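Hotside README

Hi, and thanks for downloading this. Hotside is a set of recordings made at Tristeo, a small catering firm in Kendham, where I've worked in the kitchen for longer than I'd like to admit. We started using a robot arm for some of the fiddly table jobs in June, and this folder is what came out of it. I'm a cook by trade, so if you were hoping for a proper paper, sorry! I've tried to put in what I'd want to know if somebody handed me the files.

What's in the folder

There are 379 recordings, each one a single go at a single job. 250 were done with one of us steering the arm by hand and the rest with the arm working on its own. Every recording has the video from the wrist camera, the arm positions, how open the gripper was, and a line of text saying what the job was meant to be. Those lines were typed by whoever was on shift, so you'll find "put spoon in tray", "spoon to tray" and "SPOON" all meaning the same thing. I tidied up the worst of it and then ran out of evening.

The folders go by job:

sorting/ (small things off the table and into trays)
wiping/ (very short, we gave up on this one early)
lids/ (putting lids on tubs, the hard one)
misc/ (anything I couldn't place)

If a recording has the word redo in its name, it's a second go after a mistake. The first go is still there. Please don't throw those away, the mistakes are half the use of it.

What changed for us

People ask me this more than they ask about the files, so it may as well go in. We were told the arm would take the dull work off us. It has taken some of it. I don't sort cutlery after lunch any more, and my wrists are very pleased about that. What I do now is set things out so the arm can get at them, watch it, and step in when it's stuck, and that's a different kind of tired. You can't drift off and chat the way you can with your hands in a pile of spoons. The chatting was a big part of the afternoon, and I do miss it.

On the other hand (and I grumbled a lot, so I should own up) the two newest people on the team took to steering it straight away and ended up teaching the rest of us. They'd been stuck at the bottom of the rota for everything else. It was lovely to see them being asked for help. Their hours stayed the same, and so did mine. We did ask for the steering to be counted as skilled work in our pay, and at the time of writing that's still being talked over. I'd say sort that bit out before the arm arrives, if you're the one doing the asking.

We also agreed some rules between us before anything was recorded. Sound is off. Recording stops at breaks. Anyone can have a recording deleted without saying why, and 207 is missing from the numbering for that reason, so please don't write to tell me there's a gap.

Things that will annoy you

The wrist camera blurs like mad whenever the arm moves quickly. Small pale things suffer most and shiny things aren't far behind. If your program needs a crisp edge on every item, you'll be throwing out a good deal of this.

Lighting is whatever the room had that day. Some of it is properly gloomy. I know.

The gripper is in every picture and it takes up a lot of room. I've left it in, and I'd ask you to think twice before cropping it out, as you'll lose track of where the tips are.

The clock in the files jumps forward by an hour in part of lids/. Use the step numbers there.

Using it

Unzip, pick a folder, open the text file with the same name as the recording. The viewer listens on port 3030, and if that's taken on your machine you can change it in settings.txt. You're free to use the lot for study or for building things. Please don't use it to work out how fast any of us are. We steered at all sorts of speeds, often while thinking about dinner, and it would be a rotten thing to do with somebody's shift.
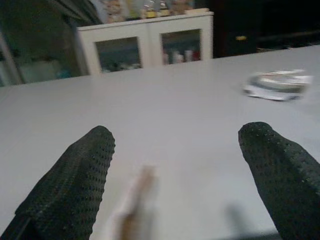

Beyene, Tristeo kitchen, Kendham
October 11, 2023

The dotted covering on the fingers shows up nicely against the grey table, which is more than I can say for the pale strip of a thing between them or the silvery one further back. Expect plenty like it. The glass-doored cabinet behind is handy if you want something with straight edges to check the tilt against.

Corrections to the job lines are very welcome, sent as a plain list with the recording number first.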